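Fruit in a drawer?

Nudska
Anyone keep fruit in a kitchen drawer? The worktop by our fridge is only 62 cm and the bowl takes up most of it.

Zeritz62
Wouldn't. No air gets in and you forget what's there.

Misonura
We do — fine if you line it and check it often.

Zeritz62
Still say a bowl.

Misonura
Ours, white inside with a wood front: 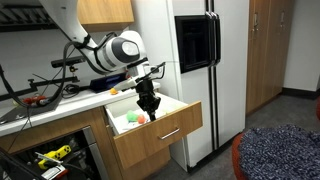 Drawer open, next to the worktop

Nudska
Thanks, will try it with apples first.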